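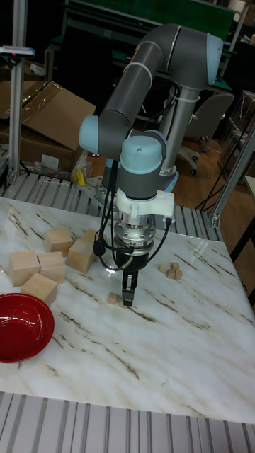 Saturday, by the Ziladbridge newsletter team

I'd promised myself I'd only stay for an hour at the Benero open day in Ziladbridge and of course I stayed until they were putting the chairs away. My excuse is that I got talking to one of the engineers, who looks after the arm they've called Wirkent, and once she started there was no stopping either of us!

I asked her the obvious thing first, why blocks? "Because everybody knows what a block is," she said. "If I put some clever machine part on the table you'd all nod politely and wander off to the tea. With a block you can tell straight away whether it's going well." She's been on the project for two years (it feels like 8, she says, mostly in January) and before that she fitted kitchens, and I think it shows in the way she fusses over whether a table is level.

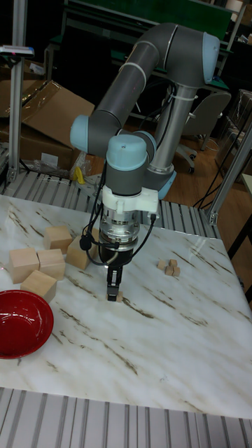 Page last changed: Saturday, 4.15 pm

The little cubes are the hard part, apparently. "The big ones are forgiving. You can be a bit off and still get hold of one. With the tiny ones the fingers have to come straight down in the right spot, and then you've got the neighbours to think about." I said it looked like one of those grabber machines at the seaside and she laughed and said her dad says the same, only he wants a cuddly toy out of it.

They keep a tally of practice tries on the wall by the door, and it stood at 662 when I came in. Does she ever get bored? "Oh, all the time. Then it does something daft and I'm wide awake again."

I also wanted to know about the Chettiar room upstairs, where the next open day is meant to be held, but she wouldn't be drawn on what they'll be showing. "More table," was all I got. Doors open at 2, and parking is round the back.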